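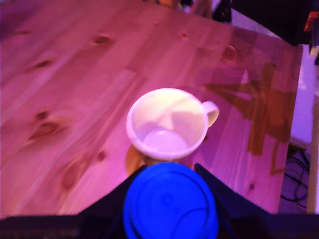
Coffee and tea stains: what I do with mine

I drink far too much tea, and for years my cups had that brown tidemark inside that the dishwasher just bakes on harder. I've tried most of the things people swear by, so these are the ones I still use.

Baking soda is the first stop. Put a spoonful in the cup, add enough water to make a paste, and rub it round with a damp cloth (your fingers work too). Most tea rings give up in under a minute. Rinse well or your next cup will taste like a swimming pool!

For the stubborn ones I use a denture tablet. Drop it in, fill with warm water and go to bed. My aunt in Mestham got me onto this and I felt silly buying them, but I keep a box under the sink now. They're great for the inside of a thermos, where you can't get your hand in anyway.

Those gray scratchy lines you get from teaspoons aren't scratches at all, most of the time. It's metal rubbed off onto the glaze. A little cream of tartar on a wet sponge takes it off. Don't go at it with steel wool, you'll only add more lines, and the glaze will stain faster afterward.

Handles! I forgot handles for years. An old toothbrush and dish soap gets into the corner where the handle joins the cup.

Now, the table. We have a pine one and it marks if you so much as look at it. White rings from hot cups are usually just moisture in the finish. I rub in a dab of plain mayonnaise, leave it for 2 hours, and wipe it off with a soft cloth, going with the grain. It sounds disgusting and it smells a bit like lunch, but it has worked on all but the oldest rings. Try it somewhere hidden first if your table is waxed or you aren't sure what's on it.

Dark rings are another story. Those have gone into the wood, and you're looking at sanding and refinishing. I did one corner of ours with fine paper and a bit of oil and you can still find it if you know where to look.

Coasters would solve the whole thing, of course. I own 9 of them and I think they all live behind the couch.

Next month I'm doing burned pans, so send me your worst.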